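Trelley Bookcase Notes

Print | E-mail this page
14 shares | 3 comments

# trelley-shelves

Notes and data for sorting, shelving and re-shelving a home book collection. Kept by Karlijn Meijer, with the Chinese-language titles entered by Mateja Softić.

Last edited 2024-06-22.

## What is in here

The collection has 1063 entries. Each entry is one book, with its size, cover color, language, the way it is stored and the compartment it belongs to. A few magazines got in early on and have been left where they are, because taking them out would shift the numbering.

Files:

- `books.csv` – one row per book
- `compartments.csv` – one row per compartment, with inside height and depth in millimeters
- `moves.csv` – a log of books that changed places, starting in May
- `notes.txt` – anything that didn't fit a column

All files are UTF-8. If the Chinese titles come up as question marks, your spreadsheet program guessed the encoding wrong. Import the file instead of double-clicking it.

## Columns in books.csv

- `id` – number, never reused
- `title` – as printed on the cover, in the original script
- `title_part` – yes or no. Yes means only part of the title was entered
- `lang` – two-letter code
- `height_mm`, `width_mm`, `thick_mm` – measured with the book closed
- `cover_main` – the color that takes up most of the front
- `cover_second` – the next color, or blank
- `lie` – `flat` or `upright`
- `comp` – compartment code, see below

Colors are plain words: red, yellow, white, brown and so on. We tried a longer list with things like "mustard" and "cream" and couldn't agree on half of it, so a cover that fades from one yellow to a paler one is just yellow.

## Compartment codes

Codes run from the top left. The first letter is the row, the number is the position in that row, so A1 is the upper left. Drawers start with D and have their own numbers. The unit is brown and wooden and has a central upright, and codes never span that upright even where the boards on both sides are level.

Boards that can be moved are listed with the height they had on the day they were measured. If you move one, add a new row with a new date. Don't overwrite the old one.

## Shelving rules

1. Heavy books lie flat. Anything with `thick_mm` over 47 goes in this group.
2. Flat books have the spine toward the front so the title can be read without pulling the book out.
3. Thin books stand upright, next to others of the same height where possible.
4. Nothing goes on top of a flat book except another flat book that is smaller.
5. Drawers are for loose paper, not books. There are still a few books in D2 – they are marked in the notes.

Rule 2 caused the most discussion. Mateja wanted the covers facing up and the spines to the side for the photo books, which does look nicer, but you can't find anything that way.
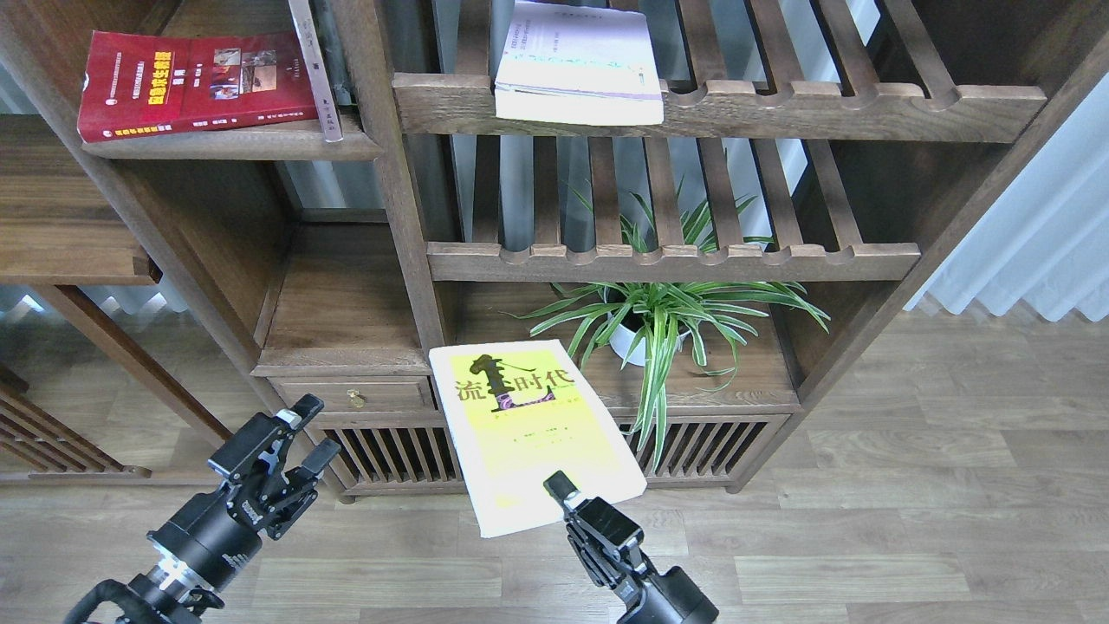
When you re-shelve, look up the `comp` value first and then check `lie`. Most of the mistakes in `moves.csv` are books put back in the right compartment but standing when they should be flat. Log those too, with the same code in `from` and `to`.

## Known problems

- The first 400 rows were measured with a tape, the rest with a ruler. Expect the tape ones to be off by a millimeter or two.
- Titles with decorative lettering may be incomplete. Sort by `title_part` to find them.
- Tiny print on covers was not entered.
- Dust jackets are not recorded separately. If a jacket went missing, the colors are wrong.

## Use

Free to copy and change for your own shelves. Send corrections to Karlijn with the `id` in the subject line.

Print | E-mail this page
3 comments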